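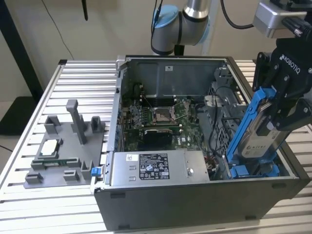 Session 4 takes us to the Buddhist side of our question, and I think it is the most exciting turn of the whole course! Last time we read the Upanishads, where the search goes inward until it reaches the atman, a self that does not change. The early Buddhist teachers look inward with the same care and report that they find no such thing. Their favorite picture is the chariot. Is the chariot the axle? The wheels? The pole? If you'd like a modern version, take a desktop computer with its case open and a hard drive held up in its blue caddy, apart from the rest, and ask which piece is "the computer." Try it with the person next to you before reading on.

The chariot passage we will use is in The Questions of King Milinda, a dialogue between a Greek king and the monk Nagasena. The text is 2,000 years old, give or take the long argument over its date, and it still reads like a live debate. The king is sharp and gets good lines. Please read his part aloud at home – it changes how you hear the answers.

Nagasena's point is that "Nagasena" is a name, a handy label used when certain parts come together. Those parts are sorted into the five aggregates (skandhas):

form, or the body
feeling
perception
mental formations, such as habits and intentions
consciousness
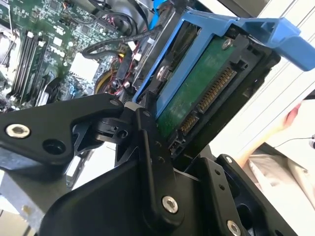

None of the five stays the same from one moment to the next, and none of them alone is the person. The king then asks the question I hope you are asking too: who gets reborn? Nagasena answers with a flame passed from lamp to lamp. I love this passage and we will spend most of the hour on it. 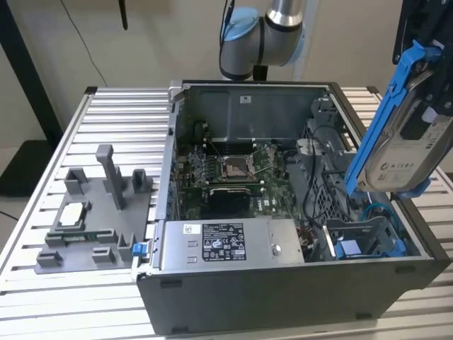
Does the no-self teaching mean that people don't exist?

Most Buddhist schools say that people exist in the everyday sense, as names for parts working together. What they reject is a separate, lasting owner behind those parts.

For next time: pages 103 to 114 of the reader, plus the handout by Wilma Hendriks on the Personalists, a Buddhist school that tried to keep some idea of the person. Write 100 words on whether the lamp comparison convinces you. Drafts are fine – bring them by 11.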